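Build Notes: Hand-Held Gripper, Second Revision

Work on the Uvholm gripper has moved out of the Miah workshop and into a spare bedroom for the November round. The mechanical design is frozen apart from the fingers. Fidel Retamal recut the bracket plates, and Lakmal Weerasinghe rewrote the trigger firmware so that the finger position is logged on the same clock as the video.
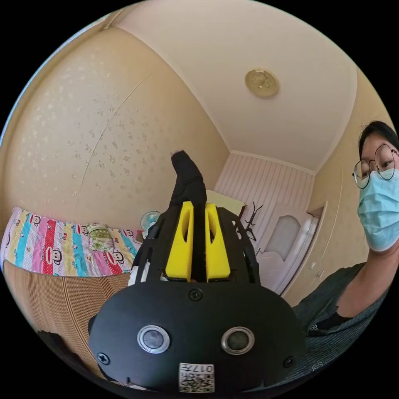 Finger stiffness was the main complaint with the first revision. The old solid parts did not bend enough to hold thin cloth without bunching it. Nuwan Jayawardena tried 13 profiles before settling on the current one. The yellow fingers now have elongated oval cutouts running down their faces, and the slotted black frame around them lets the mounting point shift without a reprint. The housing closes with three screws, so a sensor can be reached without stripping the whole unit. Cycle testing on the bench stopped at 3000 closures with no cracks at the root of either finger.

Cloth handling comes next. Hanging fabric is harder than folded fabric for this design, as the load pulls straight down through the fingertips and any slack hides the contact point from the sensors. Dark material adds an exposure problem when there is a bright window behind it. Yiğit Eren is keeping exposure fixed for each session and noting the value in the log.

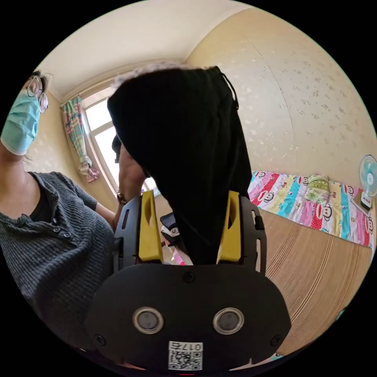

Parts and Files

Bracket drawings are in the shared folder under Dresow, revision 209. Send corrections to Heriberto Flores before the next batch is cut.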